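**Ticket 443** -- Oltmont Residences, Fakir Block, apartment 145
**Category:** Laundry / odor
**Opened by:** Jamila Dewan
**Assigned to:** Atif Zaidi
**Status:** Monitoring
**Opened:** 19 February 2022

## Reported problem

Clean clothes develop a sour, musty smell after they are folded and left on the bed. They smell fine coming out of the washer and fine coming off the line. The smell shows up the next morning, strongest in towels and knitwear. T-shirts are less affected. Tenant has rewashed the same load twice with no change.

Tenant suspects the bedroom air conditioner. A contractor serviced it in June, no paperwork on file.

## Environment

- Washer: Skulgate front loader, in the bathroom, supplied with the apartment
- Detergent: Rilov liquid, one full cap per load
- Drying: indoor line in the hallway, overnight
- Storage: folded and piled on the bed for a day or two, then moved to the closet
- Bedroom: one window, wall-mounted AC, no dehumidifier

## What was tried before the ticket

1. Double detergent. Smell got worse.
2. Fabric softener. Smell masked for a few hours.
3. AC off for three nights. No difference.
4. Washed the bedspread on its own. No difference.

Item 3 makes the AC unlikely but does not clear it.

## Notes from Atif Zaidi

Asked the tenant where the clothes sit relative to the AC and the window, and how high the pile gets. Stacking matters in this kind of complaint. Cloth that feels dry on the outside can hold moisture in hems, cuffs and waistbands, and a deep pile keeps it there.

The washed load is mixed: light sheets, towels, striped knitwear, printed shirts. Photos:

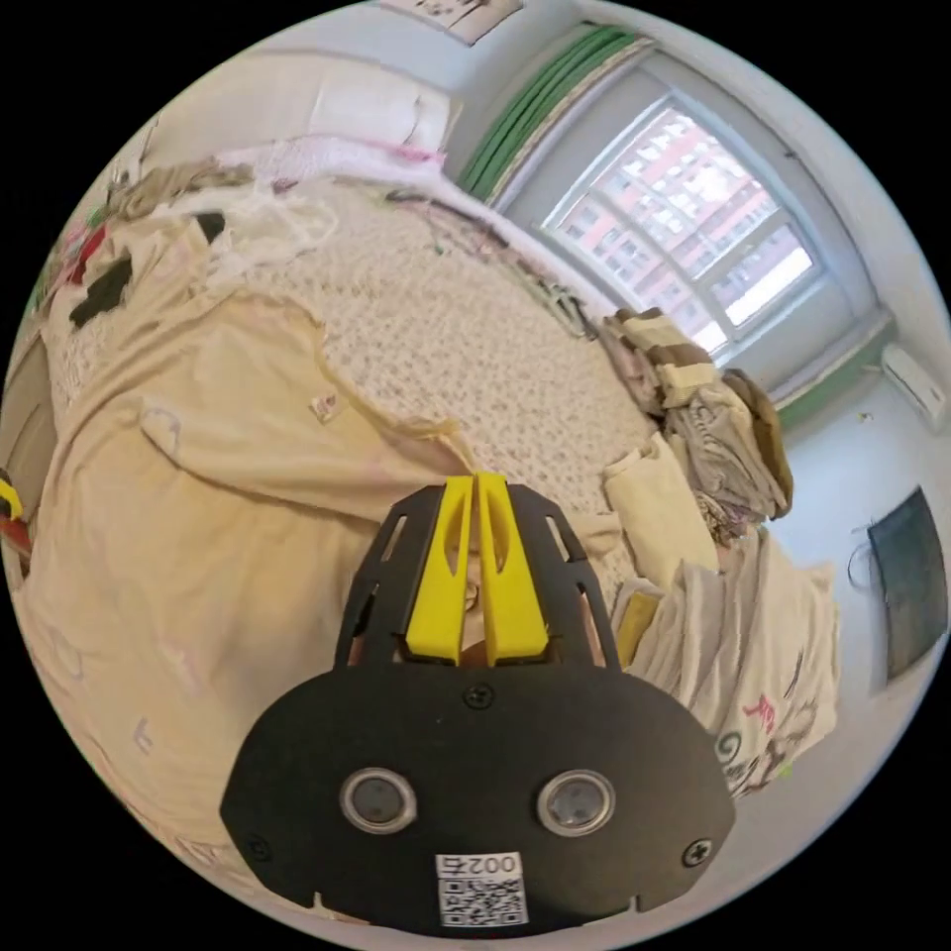
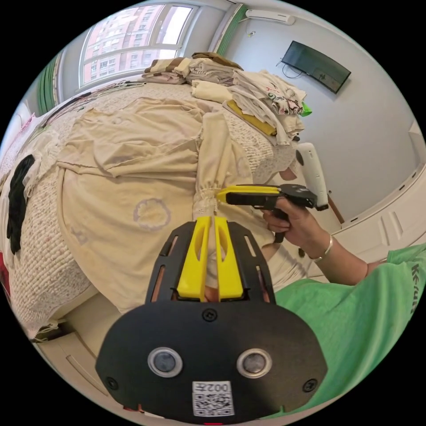
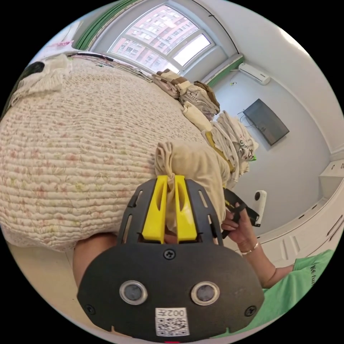 ## Reading of the photos

- Clothes are in heaps, several items deep. In the first photo there is a cream towel in the middle of the heap with other things on top of it. Towels are the items tenant reports as worst.
- AC and window are both close to the bed. No reason to treat airflow as blocked, but air moving over a heap does little for what is inside it.
- The second photo has a gathered cuff on the cream garment. Thick, bunched edges like that are the last part to dry. Asked tenant to check cuffs by hand before folding.
- Nothing in the photos settles whether the AC drips. Needs an on-site look.

## Site visit -- Engelbert Gasser

AC drain line clear. Filter dusty, rinsed and refitted. No odor at the outlet with the fan on high. Paper towel held under the casing for 15 minutes stayed dry. AC ruled out.

Washer checked next:

- Door seal has gray film in the lower fold. Wiped out, came back dark on the cloth.
- Drain filter partly blocked with lint and one sock.
- Spin set to 600 rpm. Tenant says it was like that on move-in and she never changed it.
- Detergent drawer has a thick residue, consistent with overdosing.

Ran the drum clean program empty. Raised the spin to the highest setting. Hallway line left as is, but the hallway has no window and the door to it is kept shut.

## Probable cause

Two faults on top of each other. The low spin left too much water in heavy items, and the closed hallway did not take up the difference overnight. Detergent residue in the washer then gave the smell something to start from. Folding into a pile finished it.

## Actions for tenant

1. Half a cap of Rilov per load. No softener for now.
2. Wipe the door seal after the last load of the day -- leave the door ajar.
3. Keep the hallway door open while clothes are on the line.
4. Towels and knitwear get a second turn on the line, flipped.
5. Sort the current pile by weight. Anything that smells goes back in the wash at the warmest setting its label allows.
6. Keep stacks on the bed low and put them away the same day.

## Follow-up

Tenant reports first load after the visit: towels OK the next morning. The striped knitwear still has a faint smell at the cuffs. Told her to wash it once more, turned inside out, and dry it flat.

Sumaiya Sheikh (building office) asked if other apartments in Fakir Block have the same spin default. Unknown. Engelbert to check the washers on that floor at the next scheduled visit and log results under a separate ticket.

Ticket stays open for two more wash cycles.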